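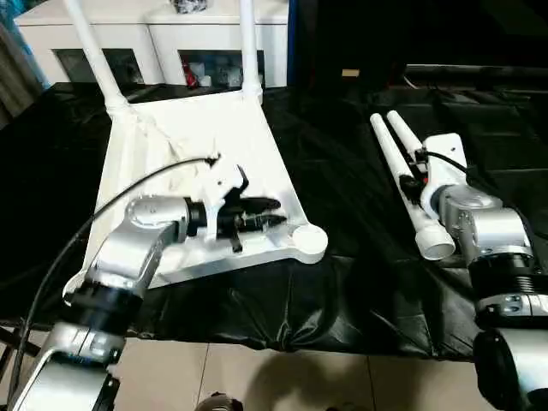 The Lanine Order

Nele Hoekstra had put together more Lanines than anyone else in the building, so when Maarten Cuypers wanted someone to sit with the robot, he asked her.

"Just watch it," he said. "Write down where it stops. If it drops something, pick it up and put it back."

"And my own table?"

"Eero can take your table."

Eero Kallio was nineteen and put the collars on upside down. She didn't bring that up. She got a chair from the break room and carried it into the side room, where the robot stood at a table covered in black plastic sheet. The sheet was there so the white parts wouldn't scuff, and also because Ruben Mertens said the cameras liked it better than the bare top. Ruben had come over from Luketti with two cases and a laptop and would be staying through December.

The Lanine was a plastic stand that Postma sold to hospitals and nursing homes. It had a flat frame at the bottom and white tubes that pushed into sockets, and then there were brackets and a collar that locked when you gave it a quarter turn. It used to ship in a box with a sheet of instructions. Then a customer ordered 2194 of them on the condition that they arrive built, and Maarten, who had said yes to this on the phone, started looking into robots.

A person who knew the Lanine could build one in 95 seconds. Nele could, anyway. Ruben had asked her to do it with a timer running on her first morning in the side room, and she did three in a row while he filmed her hands. He watched the film afterward at a quarter speed.

"What are you doing there?" he said. He pointed at the screen. "You've got the tube in, and then you do this little thing."

She looked. Her left hand had the frame and her right hand had the tube, and there was a wiggle before the push.

"I'm finding it," she said.

"Finding what?"

"Where it goes in. They're not all the same. Some of them have a bit of flash on the lip."

He typed that in.

The robot took most of an hour on its first one. It got hold of the frame well enough. It picked up a tube, turned it, brought it to the socket, and stopped with the end of the tube touching the rim. Then it pulled back and did the same thing again. Nele wrote down the time and "stopped at socket." A while later she wrote "same." By lunch she had stopped writing the times and was just making marks.

"Does it know it's missing?" she asked.

"It knows it's pushing harder than it should be," Ruben said. "So it backs off. I could let it push harder, but then it'd break the frame."

"How hard do you let it push?"

He told her a number that meant nothing to her. She went and got a frame and a tube from the rack, and he got a scale, and she pushed the tube down on the scale as hard as she normally did. It was more than he had set. He looked pleased about this, which she hadn't expected. He changed the number and the next tube went in.

That was the good part of the first week. The collar was the bad part. To turn the collar you had to hold the frame still, and keep the tube down, and turn. Nele did it with two hands and her stomach. She had never thought about her stomach, but there it was on the film, leaning on the edge of the frame. The robot didn't have one. When it turned the collar the whole stand turned too, slowly, across the plastic sheet.

"Could you clamp it?" she said.

"Sure. Then it's a machine that builds Lanines with a clamp. Maarten wants it to do the carts in the spring, and after that the shelving. He doesn't want to buy a new clamp every time."

"Does he know it can't do the collar?"

"He knows it can't do it yet."

Jozef Aerts came by on his way out most afternoons. He ran the loading dock and had been at Postma longer than Maarten. He would stand in the doorway with his coat on and look at the arms.

"Is that the same one as this morning?" he asked.

"It's the third one," Nele said.

"Huh." He watched a gripper close on a tube, open, and close again a little lower. "My wife wants one of those for the laundry. She saw a video. It folded a towel."

"How long did it take?" Ruben asked.

"They speeded it up. You could tell from the people in the back." Jozef buttoned his coat. "She doesn't care. She says it can take all night, she'll be asleep."

Ruben said that was the right way to look at it. Jozef said he would tell her. 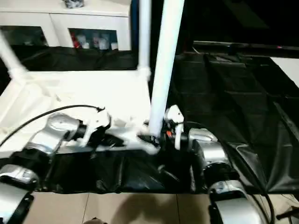

In the second week Ruben quit trying to hold the frame still from the outside. He had the left arm stay back until it was wanted, and let the right arm do the tube by itself, gripping it low, near the socket, where it couldn't swing. Then the left arm would come over and hold the frame down. It was close to the way Nele did it on the days her back hurt and she didn't want to lean. She told him so. He asked her to do a few like that for the camera, and she did, and her time was worse by a good deal.

"That's fine," he said. "It isn't going to get tired."

"It gets stuck."

"It gets stuck," he agreed.

She kept a notebook now, a real one, since the forms he had printed for her had only one line for each stop and she needed more than that. She wrote things like "sheet bunched up under front corner, frame tips," and "cable caught on bracket, came free by itself," and "picked up wrong tube, put it down again without being told." She underlined the last one. In the margin she kept the jobs that were hers: smoothing the sheet, turning the parts so the sockets faced the right way, wiping the grippers. There were a lot of these. She pointed it out to Ruben, that if you added up what she did around the robot it was more work than building the stand.

"I know," he said. "Put that in too."

Maarten read the notebook at the end of the month, standing up, at the table by the window in his office. He was a fast reader and didn't say anything until he had turned the last page.

"How many a day?" he asked.

"Six," Ruben said. "Yesterday it was six. That's with Nele in the room."

"And without her?"

Ruben looked at Nele.

"It'll do one," she said. "If the tubes are laid out right. Then it needs someone to take the finished one away and bring the next."

"And the collar?"

"I check them. Most are all right. I'd still check them."

Maarten put the notebook down. Out on the floor, Eero and the others had gotten to 1310 and were working late to do it. Eero had the collars the right way up by now. He had drawn an arrow on his thumb in marker the first week and after that he didn't need it.

"So we finish the order by hand," Maarten said.

"You'd have to," Ruben said.

"And you'd still tell me to keep it."

"I'd tell you to rent it. Through summer. It didn't do any a month ago." He thought about it. "I wouldn't tell you it's cheaper. It's not."

Maarten asked Nele what she thought. She hadn't prepared anything. She said it was good at not minding. It would try the same socket over and over and the last try was as careful as the first. It was bad at everything that came before the socket, the sorting and carrying and opening of bags. She said if someone could get it to open the bags she would be glad, since the bags from Sollau were heat-sealed and everyone on the floor hated them.

"Can it open a bag?" Maarten asked.

"No," Ruben said.

"Could it?"

"Give me a bag and I'll find out."

Maarten signed for the rental that afternoon. Nele was moved back to her own table until the order was done, which she had asked for, with an hour in the side room at the start of each shift. Eero had changed the height of her stool. She changed it back.

In the morning she brought a Sollau bag from the dock, a full one, and set it on the black sheet between the arms. Ruben was still drinking his coffee. He asked her to open one herself first, with the camera on, the way she always did it, and not to hurry.

She picked up the bag and tore the corner with her teeth.

Ruben put his cup down. "Okay," he said. "Is there another way you do it?"

"Scissors," Nele said, and went to get them.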